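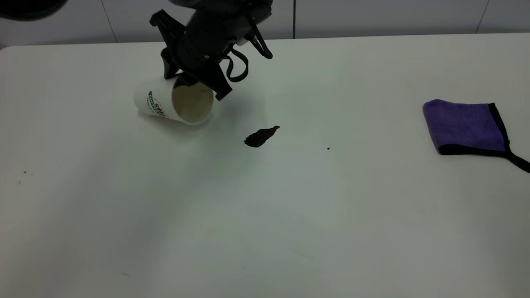

Chart Export FAQ

Which chart types does Guvach export?
Line, bar, dot and small multiples. Maps are handled by the Elham add-on, which has its own settings page.

Is there a limit on rows?
No fixed limit. Static charts draw well with up to 311 series. Past that, lines overlap and the legend spills onto a second page. Group the smaller series first.

Why do my colors change in the PDF?
The PDF writer uses the print palette by default. Set Palette to Screen under Output - the change applies to new exports only.

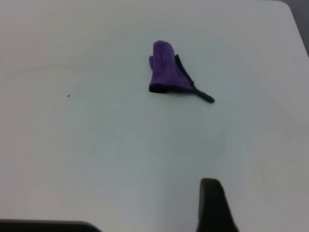
Folded purple cloth on a white tabletop.

Can I place two charts on one page?
Yes. Choose Grid, then set columns to 2. The axes stay separate unless Shared Scale is on. Up to four columns are allowed.

What does error 295 mean?
A date column contains text. Open the Illari file viewer, sort the column and fix the cells marked in the margin.

Are shaded comparison columns supported?
In tables, yes. Shading follows the values in the column, not the whole table. Blank cells stay unshaded.

Where are the old templates?
In the Gill folder, read-only. Copy a template to your own folder before editing it.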